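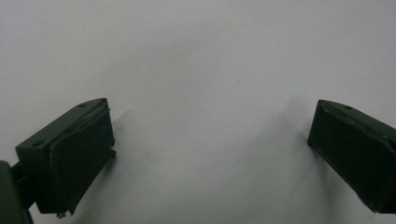
Drultside Police Sergeant on Leave After Evidence Room Audit

Home Local Crime Courts Schools Weather

Jan 31, 2023
4 min read

DRULTSIDE — The sergeant in charge of the Drultside Police Department's evidence room is on paid leave. An outside audit found 1,211 items that were logged in but could not be matched to anything on the shelves.

Chief Nneka Osagie confirmed the leave in a short statement posted to the department's website before noon. She named the officer as Sgt. Suleiman Anozie, a 15-year veteran of the department. He has not been charged with a crime. The Lokirmont County Sheriff's Office has opened an investigation and will handle it from here, the statement said.

"We asked for this audit and we are going to live with what it says," Osagie wrote. "I will not guess about what happened to these items, and I am asking the public not to guess either."

The audit was done by Cedeo, a records firm hired by the city in October after a burglary case fell apart in court. Prosecutors in that case could not produce a handgun and a bag of jewelry listed on the property sheet. The judge threw out the charges. Neither the gun nor the jewelry has turned up.

What is on the list

Mostly small stuff. Phones, wallets, clothing, drug samples in sealed envelopes, tools, a lot of paperwork. But the list also has cash from seven separate cases and two firearms, one of them the handgun from the burglary case. The city would not give a total for the cash, citing the open investigation.

Aivar Org, who led the audit for Cedeo, told the city council at a special session Monday night's usual room was too small for that a good share of the items may have been destroyed legally and never signed out. The department switched computer systems and the old paper log was only partly copied over, he said. Some entries had no shelf number. Others had a shelf number that doesn't exist.

"I can tell you what the log says and I can tell you what's on the shelf," Org said. "I can't tell you when the two stopped agreeing."

Org also said the door to the evidence room was on a shared code for much of the period his team looked at. At least 15 employees knew it. There was no camera on the door, and the sign-in sheet had gaps lasting weeks.

The code has been changed. A key card reader went in last week, according to the department.
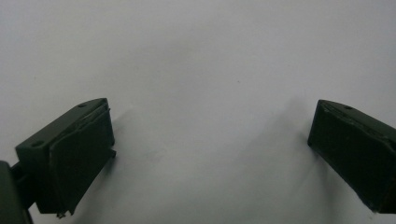 The audit did not look at who took what, or if anyone did. Org was asked about that more than once and gave the same answer each time: not part of the contract. That question now belongs to the sheriff.

Union responds

Anozie did not return a call. The officers' union put out a statement saying he had asked for more staff in the evidence room in writing, more than once, and was turned down. The union did not release those requests. Osagie's office said it is looking for them.

Anozie was running the room alone for most of the past two years, the union said, while also filling in on patrol shifts. The department did not dispute that.

Cases in doubt

Defense lawyers are already moving. Rakiya Jibrin, who represents clients in several pending drug cases, said she will ask the court for the full list of missing items, with case numbers. So far the city has released only a summary.

"My clients have a right to know if the evidence against them even exists," Jibrin said outside the courthouse on Okoro Street. "It's a simple question and they should of had an answer months ago."

The county prosecutor's office said it is checking the list against open cases and will notify defense lawyers where there is a match. No timeline given. A spokesperson said closed cases would be reviewed too, but later, and that a missing item does not by itself mean a conviction will be tossed.

Jibrin said she would want to see closed cases looked at by somebody other than the office that won them.

Council wants more

Council member Adi Santoso, who pushed for the audit last fall, called the findings "worse than I was ready for." He wants a civilian property manager hired this spring and a spot check of the room every quarter, with results made public. The council did not vote on either idea. A budget request is expected at its next regular meeting.

Santoso also asked why it took a failed court case to get anyone into the room with a clipboard. State guidlines call for a yearly inventory, he said. Osagie, who became chief after the last full inventory was supposed to have happened, said she could find no record that it was done.

Her predecessor has retired and could not be reached.

Until further notice, a lieutenant and a records clerk will run the evidence room together, and neither can go in without the other. New evidence is being stored in a separate locked area and kept apart from the older items. Residents waiting to pick up property should call before coming in. Returns are on hold for about two weeks while shelves are relabeled, the department said. Anyone who already has a release letter should hang on to it, it will still be good when the window reopens.

The sheriff's office asks anyone with information to call its main line and ask for investigations. Callers do not have to leave a name.

This story will be updated.

Contact the newsroom | All rights reserved | Back to top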